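Collecting demonstrations in simulation for a two-armed counter-top task

This page covers recording, checking and exporting demonstrations for a kitchen counter task in the Palach simulator, using the Ornevar recorder. It assumes that both are installed and that the robot model loads without errors. Joint limits and controller gains are dealt with on a separate page.

All views used for training come from the robot's own head camera. Check the head view before recording anything.

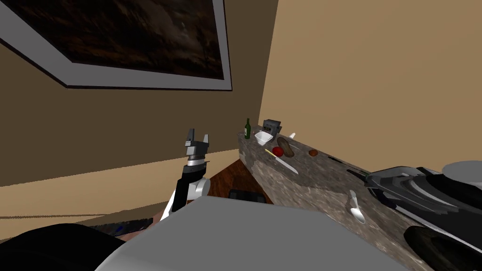
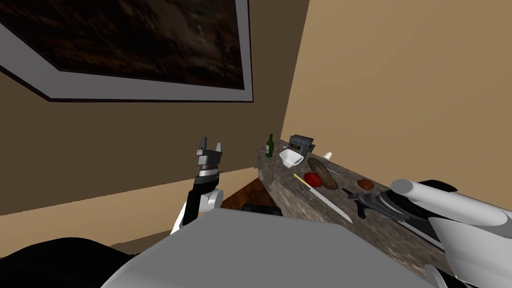

Head view in the kitchen room at two arm poses. The bottle, the bowl and the knife are on the counter in both.

1. Load the room

Start Palach and open the kitchen room. Set the physics step first, then the camera rate. Changing the physics step later resets the camera rate to its default, and the recorder gives no warning when this happens.

Look at the head view and confirm three points. The counter should run from the corner of the room down to the right. Part of the body panel should be in the lower part of the view. Both grippers should be visible with the arms in the start pose. If the body panel is missing, the head tilt has not been applied; reload the robot and leave the room as it is.

2. Set the start pose

Move each arm to the start pose from the pose menu. Do not drag the joints by hand, as small differences build up between sessions. The left arm is held upright, clear of the counter, with the gripper open. The right arm does the reaching in this task.

The right arm start pose is varied slightly for each episode. Leave this variation on. A model trained from a single fixed start pose tends to fail when the real start pose is a little off.

3. Place the objects

Object positions are drawn from a seed file. Each line of the file gives one layout. Run the layout check before recording:

check_layouts --room kitchen --seeds seeds.txt

The check rejects any layout in which two objects overlap or an object lies outside the reach of the right arm. Objects that are only there as clutter may touch each other. In the current seed file, 374 layouts were drawn and 318 passed. Rejected seeds are kept in the file and marked with a hash so that the numbering does not change.

4. Record an episode

Put on the headset and pick up both hand controllers. Hold the left grip button for 2 seconds to start. The recorder writes joint positions, gripper openings and the head view until the same button is held again.

Move at an even pace. Approach from above, pause briefly before closing the gripper, and lift straight up before moving sideways. Keep the left controller still unless the task sheet calls for both arms. Unwanted movement of the idle arm is learned along with everything else, and it is hard to remove afterwards.

If a grasp slips, a second attempt in the same episode is allowed. Tag it as "retry". If an object goes over the edge of the counter, stop and discard the episode.

Episodes longer than 180 seconds are cut off by the recorder and saved as incomplete. Do not try to join them.

5. Review

Play each episode back from the head view at normal speed. Reject it if any of the following applies:

the gripper passes through an object or the counter
the target object is hidden behind the arm at the moment of grasping
the tag does not match what was done

The second point causes most of the rejections. Where it keeps happening with a given layout, bring the wrist in from a lower angle and record again.

6. Export

Run the export with the task name and the operator initials:

export_set --task counter_pick --operator KP --out sets/

The export leaves out rejected and incomplete episodes. It writes one folder per episode and a single index file. Open the index and compare its episode count with the review list. A mismatch normally means that a review window was closed before saving.

Known problems

Shadows under small objects flicker when the render quality is set to low. Use medium or above for any set intended for training.

The retry tag is lost if the episode is renamed before review. Rename after export.

Page maintained by Kirsten Paquette. Changes to the seed file go through Busisiwe Mofokeng.
Last changed 26 November 2024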